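Chapter 3
The Bed Against the Wall

Most housekeeping manuals assume a bed you can walk around. The author stands on one side, strolls to the other, and has a sheet on in no time. Anyone who has rented a room in Portela knows how the bed there really sits: shoved into a corner, with a gap beside it that would annoy a cat.

In this chapter you will learn to strip and make such a bed without moving it. You will also learn to handle pillows, which look like the easy part and are left until last for that reason.

3.1 Working in the gap

Start with the far side, while you still have your patience. Set the pillows out of the way, reach in with both hands, and take the sheet by its edge with one and by a gathered corner with the other. Pull the corner toward you before you lift. Sheets pulled straight up tend to bring the mattress along for the ride.
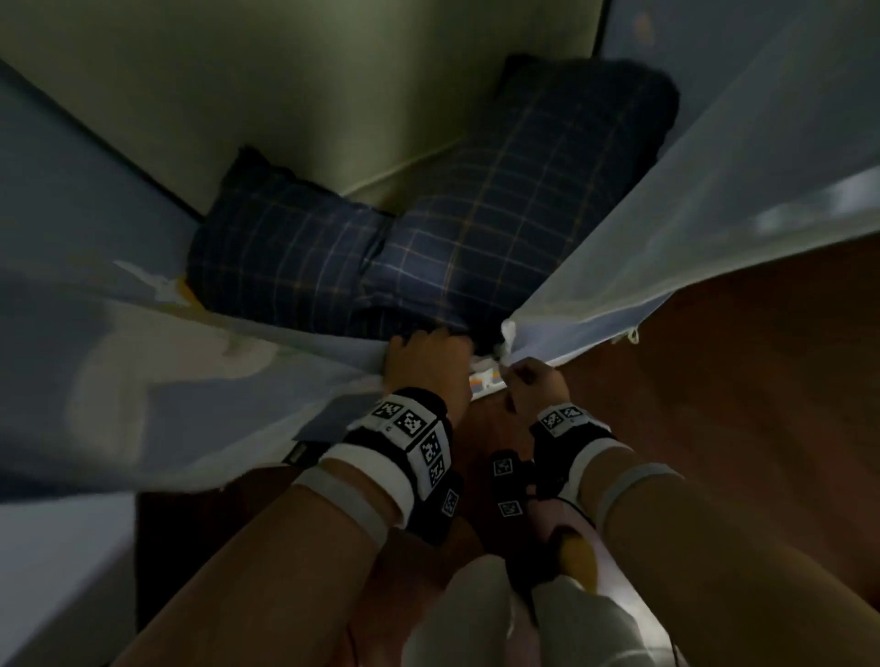 The housekeeping staff at the Stastavov guesthouse disagree, and their training notes say so: do the near side first, they insist, and the far side will follow if you tug it with conviction. We tried this on 20 beds. It works well on a loose sheet and badly on a fitted one, and the guesthouse, we later learned, owns no fitted sheets.

Whichever side you favor, check the length before you begin. A sheet cut for a bed 100 centimeters wide will not cover a wider one, however firmly you speak to it.

3.2 Pillows

Hold the pillow upright by its lower corners and look at the seams. Bunched corners usually mean that the filling and the cover have different ideas about where the pillow ends. Shake it, turn it over, and shake it again. Allow about 60 seconds for each pillow; after that you are just beating it.
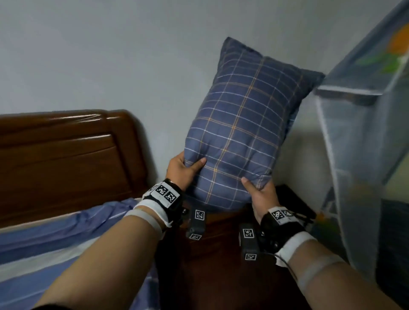 Figure 3.2 Holding a plaid pillow upright, one hand at each side.

Plaid covers are unforgiving teachers. Every line that wanders off toward a corner shows you where the cover has twisted. Plain white hides the same mistake, and beginners may prefer it.

Before going on to Section 3.3, strip and remake your own bed once. If it stands in the middle of the room, push it into a corner first.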